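Fedton Community Garden
Minutes of the December general meeting

Meeting opened at 6 pm in the hall. Quorum was present. Minutes of the previous meeting were accepted without change.

1. Water
The supply line to the lower beds has been replaced by Brestex. Pressure at the far tap is still below what was quoted. The secretary will write to Brestex and ask for a second test before the invoice is paid. Watering hours stay as they are until the test result is in.

2. Plots
There are 14 names on the waiting list. Two plots on the Tomoana Street side have been given up and will be offered in list order. Plot holders who have not renewed will get one written reminder, after which the plot is treated as vacant. It was noted that the plan on the noticeboard still shows the old numbering.

3. Compost and tools
Bay 2 is full and is to be left closed. Food scraps go to bay 3 only – no citrus, no meat, no cooked food. Members asked for the organic waste guidelines to be reprinted in larger type. Buckets are to be rinsed and returned to the shed after use.
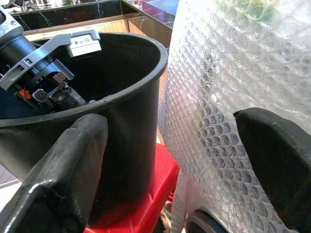
Black plastic bucket, rolled rim.

4. Fees
The annual fee was discussed. Moved that it be set at $50 per plot, with half plots charged at half the rate. Carried, two against. The key deposit is unchanged.

5. Other business
Asatel has asked for access along the rear fence to inspect a cable. Agreed, provided notice is given and the gate is locked afterwards. The request to paint the shed a lighter colour was held over.

Next meeting: Wednesday, 6 pm, same venue. Agenda items to the secretary in writing.
Meeting closed.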